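Grandparents' Corner: Winter Update for the Rondgate Fund

8th February

Hello again, Teodor Kaczmarczyk here, Grandpa Teo to most of the families! You asked for a few pages on how the money is being spent, but I'm going to try to keep it to one (my wife says good luck).

The letter-writing club is going great guns. When I last wrote we had 18 grandparents signed up and I was worried we'd lose half of them over the holidays. We kept 15, and two of the three who dropped out only did it for a move. Between them they mailed 139 letters to their grandkids by the end of December, which I think is pretty wonderful for people who told me in the fall that they had nothing to say!

The postage and paper came to $89, so we're under what we budgeted. I'd like to put the leftover toward recorders, if that's okay with you. Several of our folks have trouble holding a pen now, and they'd do so much better just talking. Let me know and I'll hold off buying anything until I hear.

The blog is slower. I've put up posts on bedtime prayers over the phone, on what to do when your grandchild is a teenager and answers everything with "fine," and on being a long-distance grandma (Tierney wrote that one and it got more comments than all of mine put together). The Facebook page is still waiting on me. I keep starting the welcome post and then a grandchild calls.

One thing that didn't work was the Leltesis story evenings. We tried reading aloud over video and the little ones wandered off before page four. We're switching to shorter stories, and Muda Books has offered us a stack of picture books at cost so both ends can hold the same copy.

Still to do before my next report: get the memory book pages printed, finish the Facebook page, and find somebody patient to teach the video calling class.
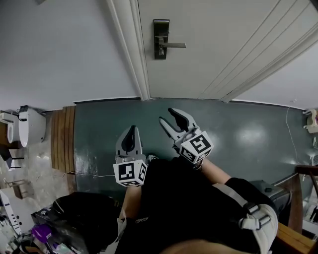
If you know anybody like that, please send them my way, and I'll get the receipts over to you with the next batch of mail.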